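Workshop notebook, January 27, 2019
3 min read

Second pass through the Stustwood announcement. Shewit forwarded it with three exclamation marks, so I'm writing down what it says before we all start repeating what it doesn't.

What it says: Teton has the rights to the Zeleke novel, Gurov is "in talks" to direct, cameras roll in September. No writer named. No lead named. One line calls it a "two-picture plan," and I have seen that line on plenty of movies that never got to picture one.

The fan page already has a cast list. I traced it back as far as I could and it stops at a comment under an old trailer. Striking it from our tracker until somebody with a job at Teton says a name out loud.

Then the page count. The novel runs 1014 pages, of which the first 400 are the siege. Gurov's last movie couldn't get two people across a parking lot in under ten minutes. I'd like to be wrong. Nahom thinks they'll cut the siege and open on the trial, and he may be right, but then I don't know what picture two is supposed to be. 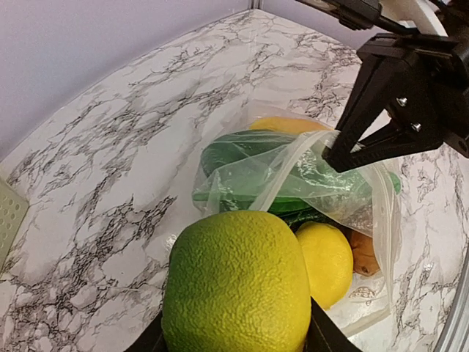 Nahom and I are still on the trial room miniature for our own short. Tried the torch flicker again with the slower dimmer setting. Looks better on the monitor than by eye, which makes me distrust the monitor. Wall paint too glossy. Redo it flat and reshoot before anyone calls this done.

Sound: the crowd loop repeats too soon. Shewit says no one will hear it. I hear it.

To do
- ask Shewit where the September date came from, the release or the fan page
- flat paint, gray
- longer crowd loop
- don't post the Stustwood item yet

Comments (3)

Shewit Adugna: Date is in the release, last paragraph. You skimmed. I still say post it.

Nahom Wako: The siege goes, I'd put money on it. Read from page 700 on, that's your second movie.

dimmerboard: same paint trouble on ours, a matte spray over the top fixed most of it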